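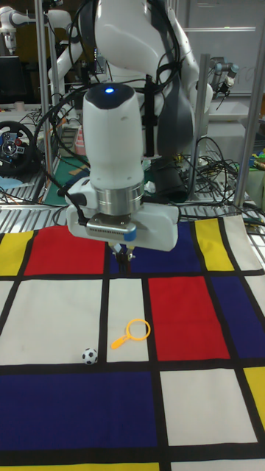 Xolalpa is a video bingo game developed by Briltine and distributed to online casinos by Vosis. It was released in September as the second title in the studio's bingo series, following Pronstead. The game uses a pool of 61 numbered balls and allows up to four cards to be played at once.

Gameplay

Each card holds 15 numbers set out in three rows of five. At the start of a round, 34 balls are drawn automatically and matching numbers are marked on every active card. Prizes are paid for completed patterns, which range from a single line to a full card. Where a smaller pattern is contained in a larger one, only the larger prize is paid.

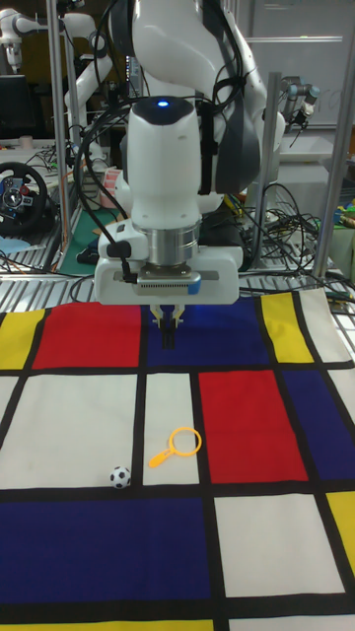
White robotic arm above a cloth patterned in red, blue, yellow and off-white.

A player who is one number short of a qualifying pattern at the end of the draw may buy extra balls, up to a limit of eight. The price of each ball is shown before purchase and depends on the value of the prize still open. Extra balls are optional - the round closes and winnings are credited if the player declines.

Bonus round

Completing the outer border of a card opens the bonus round, in which the player picks from a row of covered jars. Each jar hides a cash prize or an end marker. The largest bonus prize is 52 times the card stake.

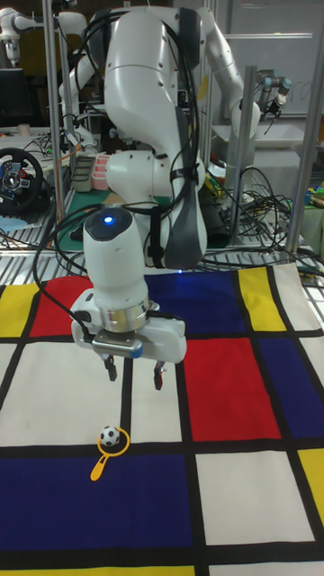 Robotic arm with cables bundled along its length and a white gripper housing.

Differences from Pronstead

Pronstead drew from a smaller pool of 57 balls and had no bonus round. It also fixed the price of extra balls for the whole session, a rule that Briltine dropped in the later game. Card layout and stake controls are the same in both titles.

Reception

Response among bingo players was mixed. The pace of the draw was generally praised, while the cost of the final extra balls drew complaints. 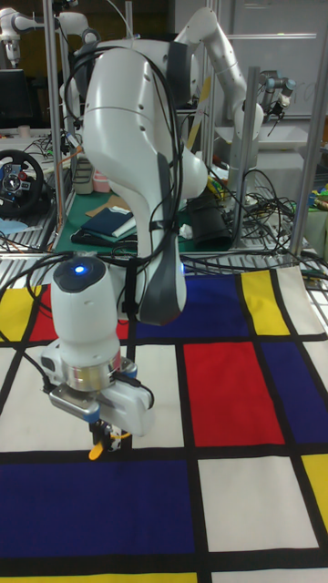 One player wrote on a bingo forum that the last two balls "cost more than the round did" and that the older game was easier to budget for. The same post described the bonus round as worth having, though too rare on a single card.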